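Setting Up Your First Emergency Fund in One Afternoon

I love this job, and I mean it! An emergency fund is the one part of personal finance where you can start with pocket change and feel better the same day. Set aside an afternoon, put the kettle on and pull up your last few bank statements.

Step 1. Find your bare-bones month.
Go through your statements and add up only what you'd have to pay if your income stopped: rent or mortgage, groceries, utilities, insurance, minimum debt payments, gas. Leave out streaming, takeout and the gym. Do this for 2 different months and use the higher total (January is a great one to include if you heat your home, those bills are no joke).

Step 2. Pick a starter goal.
One bare-bones month is plenty to aim for at first. Write the number down somewhere you'll see it. You can stretch to three or six months later on.

Step 3. Open a separate savings account.
Look for no monthly fee, no minimum balance, federal deposit insurance and transfers that land within 2 business days. Give the account a nickname, too. Mine is called "Roof and Radiator," and I have never once raided it for shoes!
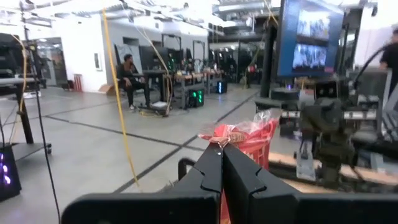

Laiba Bangash wrote in to say that she keeps hers at a different bank from her checking account, with no debit card attached, and that the extra wait on transfers has stopped her from dipping into it more than once. Great tip, and it costs nothing to set up.

Step 4. Automate it.
Schedule a transfer for the day after payday. Start at $20 a paycheck if money is tight. If you're paid every two weeks, that comes to $520 over a year, before interest!

Step 5. Write your own rules.
Car repair, vet bill, lost job: yes. Concert tickets: no. Tape the list inside a kitchen cabinet, and if you share the account, both of you should sign it. When you do spend from the fund, restart the transfers with your very next paycheck.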